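Ticket 222 – Label sheets printing lower and lower down the page
Status: Open, waiting on customer
Product: Justell label templates
Category: Printing / alignment

Original message

Hi there! I make jam and chutney for the Bernholm market and I use your template for the jar labels, the one with 8 to a sheet. It was lovely for ages and now it's driving me up the wall. The top row prints fine, the second row sits a touch low, and by the bottom row the ingredients line has wandered right off the label and onto the backing. I've got an order for Chung Grocers to get out and I'm cutting labels with scissors, which looks exactly as bad as you'd think.

Stuff I've already tried, so you don't have to ask:

Turned the printer off and on (of course).
Switched the scaling from "Fit to page" to "Actual size". That made it a bit better on the top row and no different on the bottom.
Downloaded the template again in case I'd nudged something.
Printed on plain paper and held it up to the window behind a label sheet. Same drift, so I don't reckon it's the sheets slipping.

Printing from the laptop, straight out of the browser. Quality is set to 300 dpi, paper type is "Labels".

Update, same evening

Me again! Your reply said to check the paper size and you were onto something. The browser was on A4 but the printer's own little screen said Letter. No idea how long it's been like that – my nephew used it for a school thing a while back and I'm not pointing fingers, but still. Changed it to A4, ran another plain sheet, and the bottom row is much closer. I measured with a steel ruler and it's now 9 mm out at the bottom, where before it was nearly a whole label. The left and right sides are spot on.

I also had a go at the "vertical offset" box in the template. It moves everything down by the same amount, so if I fix the bottom row I wreck the top one. Is there a setting that squashes the spacing between rows instead? I looked under Layout and under Advanced and couldn't find one.

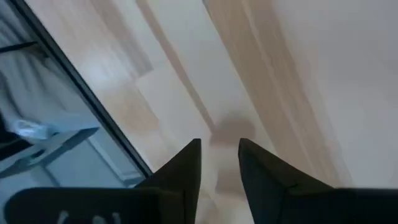 One more thing that might matter. The new sheets are Nanen ones, because the shop had run out of my usual. The packet says A4, 8 per sheet, same as the old lot, but I found a leftover old sheet in the drawer and the gaps between rows are different! The old ones have a skinny strip of backing between each label and the Nanen ones butt right up against each other. So perhaps I've had two problems at once and only fixed the first.

If you've got a template for sheets without the gaps, could you send me the link? Otherwise tell me how to make a custom one and I'll give it a burl. I've still got most of the packet left and I'd rather use it up than bin it.

Cheers, and thanks for answering so quickly the first time.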